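Lusine: a list of postal abbreviations people really use

README

Lusine is a plain text table of the ways people shorten addresses when writing on parcels. The official lists exist and are very tidy. Lusine is for everything else: "Blvd", "Bvd", "Boul.", and one contributor's uncle, who writes "B." and trusts the post office.

Contents

entries.tsv: the table, one abbreviation per line
sources.txt: who sent what in
rejects.txt: entries Mireille Joly threw out, with her remarks, which are worth reading

Columns are short form, long form, language, and confidence from 0 to 99. It stops at 99 because Baptiste Delorme gave the column two digits and then went on vacation.

Known problems

"St" is a street, a saint, or both in one line. We keep all the readings and let you suffer.
Some 60 percent marks are guesses by Raphaël Renaud. He has asked us to say "estimates."
The Cisow import brought in 4 rows that are only a period. They stay until someone admits to them.
Sorting ignores accents, except where it doesn't.

Changes

April: merged the Marchal list, removed its duplicates, then removed ours.
Before that: see the log, if you have an evening free.
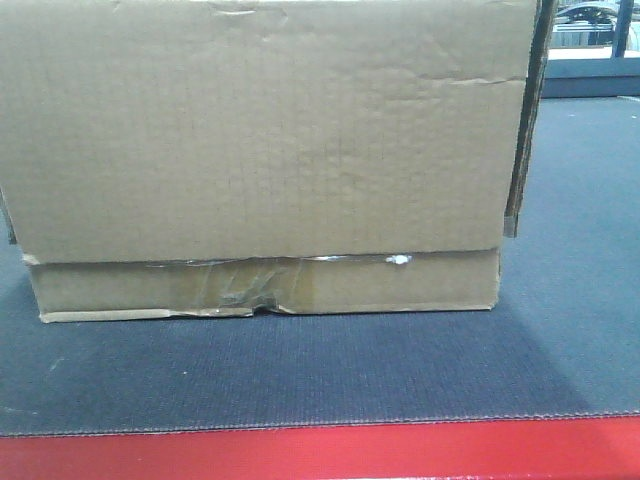
Can I use Lusine to correct addresses automatically?

You can use it to suggest a long form, but have a person check any entry with a confidence under 60. The table knows what people write and has no idea where anyone lives.

Corrections go to Inès Le Goff, one per message please. Thanks to Hinata Sasaki for the script that checks the tabs.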